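Ornitine is looking for people to take part in a ground-based isolation study at its Cleston site. The study supports planning for long crewed flights, where a small crew lives for months in a closed space with a delay on every message home. Applications are open now and the first group goes in next May.

Posted September 14, 2022

## What the study is

The Lirnden habitat is a sealed living unit inside a former aircraft store. It has sleeping cabins, a galley, a workroom, an exercise bay and a plant room. Participants live inside for the whole of their stay and work to a crew timetable. All contact with the outside goes through a control desk, with a delay added to voice and text messages. The delay changes during the stay, and you will not be told the schedule beforehand.

We want to know how sleep, mood, appetite and attention change over time, and how well people follow written procedures when they cannot get a quick answer from the ground. The results will be used in the design of crew timetables and training for the Zakaria mission study.

There are two stays. The short stay is 194 days. The long stay is 367 days. You may apply for either or both, but you can only take part in one. Please say on the form which you would prefer and whether you would accept the other.

## What you will do

A normal day starts with a short set of tests on a tablet and a saliva sample. After breakfast there is a work period, then lunch, then a second work period and exercise. Evenings are mostly free. One day in each week has no scheduled work apart from the morning tests.

Work periods include:

- maintenance on the air and water systems, following written procedures
- growing and harvesting salad crops, and recording the yield
- simulated spacewalks in the annex, in a weighted suit
- docking and landing tasks on a desktop simulator
- keeping the stores inventory up to date
- cleaning, cooking and waste handling, on a rota

You will wear a wrist monitor day and night. Blood samples are taken by a crew member who has been trained to do it, so at least one person in each group must be willing to learn. Common areas are filmed. Cabins and washrooms are not.

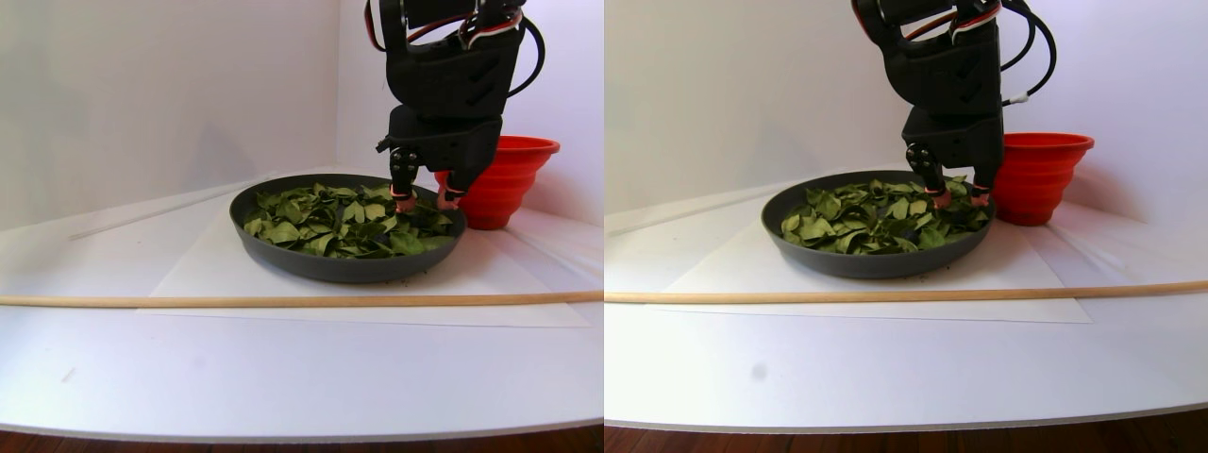

Food is mostly dried and packaged, with whatever the plant room produces on top. We can cater for vegetarians. We cannot cater for vegans on the long stay, or for anyone with a severe food allergy on either stay. The menu is fixed before the doors close and portions are recorded, so please think about this carefully if you are a fussy eater.

## Who can apply

You should:

- be between 25 and 55 on the day you enter the habitat
- be in good general health and a non-smoker
- speak and read English well enough to follow technical instructions
- have a degree, a trade qualification or equivalent work experience in engineering, science, medicine, aviation, catering or building services
- be free for the full length of the stay, plus training beforehand and checks afterwards

You do not need a pilot's licence or any background in space work. Experience of living in a small group away from home is useful - on a ship, at a research station or on an offshore platform, for instance - and we ask about it on the form.

We cannot accept anyone who is pregnant, who has a history of claustrophobia, or who takes daily medicine that needs monitoring by a hospital. Other conditions are looked at case by case by the study doctor.

## Payment

Participants are paid £900 a week for every week in the habitat, and the same rate for training weeks. If you leave early you are paid up to the end of the week in which you leave. You can leave at any time and do not have to give a reason. Travel to Cleston is refunded at the standard rate for interviews, medical checks and training.

Payments are taxable. We will send you a statement at the end of each tax year, but we cannot give advice on your own tax or benefits.

## Selection

Selection has 2 stages. The first is the written form and a video interview. If you pass this you will be invited to Cleston for a medical check, a psychological interview and an overnight group exercise in the training unit. Bring indoor shoes and sports clothing.

People who pass both stages but are not given a place will be asked to go on the reserve list. Reserves do the full training, are paid for it, and may be called in up to the day the doors close.

## How to apply

Fill in the form on the Ornitine website and attach a CV of no more than two pages. You will need to name two referees, one of whom should have worked or lived with you in the last three years. We do not contact referees before the first interview.

Please do not send medical records with your form. If you need the form in large print, or would like to complete it by telephone, contact the study office through the same page.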